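Nareck Reusable Cup Library: where we've got to by March
To: Vasanthi Rajan
From: Finn Meinecke

Hi Vasanthi,

You asked for the long version this time, so get comfortable! I've put the numbers first in case you only have a minute, and the rest is me rambling about cups.

Cups and tumblers donated and checked in: 202
Loans since the start: 2,754
Pickup points running: 2 (the Tureo bakery and the Veres Street laundromat)

The loan number is the one I'm happiest with. In the fall I told you I'd be glad to get past two thousand by spring, and then the laundromat opened up and things took off. People sit there for an hour with nothing to do, they want a coffee, the cart is right outside, and there's our shelf. The bakery is slower but steadier, mostly the same faces before work, and a few of them have started bringing cups back for their neighbors too (which messes up my log a little, but I'm not going to complain).

Sorting is still happening in my spare bedroom. I know the plan said we'd be in the Pirix building by now. Their storage room had a damp wall and I didn't want our things in it, so I said I'd wait until it's fixed. They've promised me a new move-in month and I'll pass it on as soon as I have it in writing. Meanwhile my guests sleep on the couch.

The way it works at home is pretty simple. Everything goes on the table and gets pulled into groups: paper cups on one side, tumblers and anything with a lid on the other. I check lids against bodies, look for cracks around the rim, and give everything a sniff (old smoothie is the worst, you never get it out of a rubber seal). We don't lend the paper ones, of course, but they keep turning up in the donation bags, and I've started holding on to the printed ones for the school workshops. Kids love lining them up next to a tumbler and guessing how many of one it takes to replace the other. 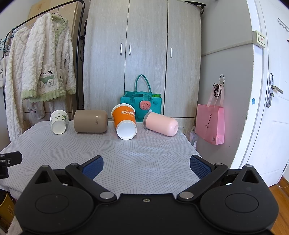 On the sorting table at my place: paper cups, a pink tumbler with its lid on, and the teal felt bag with the watermelon pouch behind them.

Money next. Most of this quarter went on replacement lids and on soap, and the lids were more than I'd budgeted. We lose so many of them! A tumbler comes back fine and the lid is gone, and the borrower swears there never was one. I've moved some of the printing money over to cover it, and I hope that's okay with you. The posters can wait, and the hand-lettered sign at the bakery gets more comments than anything we ever had printed.

A couple of things haven't gone so well. The return reminders by text message were a flop. People told me they felt nagged, and one lady returned her cup with a pretty sharp note inside. I've stopped them for now and I'm trying a stamp card, ten returns and you get a coffee, with the bakery paying for the coffee. I also underestimated the washing. The laundromat has a sink we can use but the water pressure is terrible, so I carry most of it home and run it through my own dishwasher at night. It works, but we'd need something better before adding another pickup point.

For the next few months I'd like to get the two school workshops done, move into Pirix once the wall is dry, and write up a proper checklist for sorting so that someone besides me can do it. I'd also love for you to come by and see the laundromat shelf when it's busy. Around 8 in the morning is best, and I'll lend you a cup.

Receipts are in the usual folder. The soap one is a bit crumpled but you can read the total.

Finn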